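Startseite | Über uns | Leistungen | Prüfstelle | Kontakt

Über uns

Rokier ist ein Ingenieurbüro für Raumakustik und Trittschallmessung. Wir messen in Wohngebäuden, Schulen und kleineren Versammlungsstätten und erstellen Nachweise für Bauträger und Verwaltungen.

Gegründet wurde das Büro von Chaltu Kahsay und Ákos Lengyel. Heute arbeiten 10 Personen an zwei Standorten. Die Leitung der Messabteilung liegt bei Mebrat Yimer, die Bauakustik verantwortet Robel Workneh.

Das Archiv umfasst 2377 Messprotokolle, überwiegend zu Holzbalkendecken im Bestand. Fast 73 Prozent davon betreffen Sanierungen – Neubauten bearbeiten wir vor allem im Schulbau. Die Auswertung erfolgt mit der hauseigenen Software Jarum, die Terzspektren und Nachhallzeiten in einem gemeinsamen Protokoll ausgibt.

Messtermine werden schriftlich bestätigt. Für Schulen sind Termine in den Ferien bis Anfang September möglich.
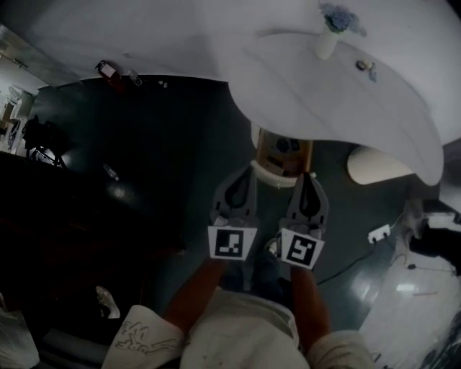
Runder Hocker oder kleiner Tisch mit Holzplatte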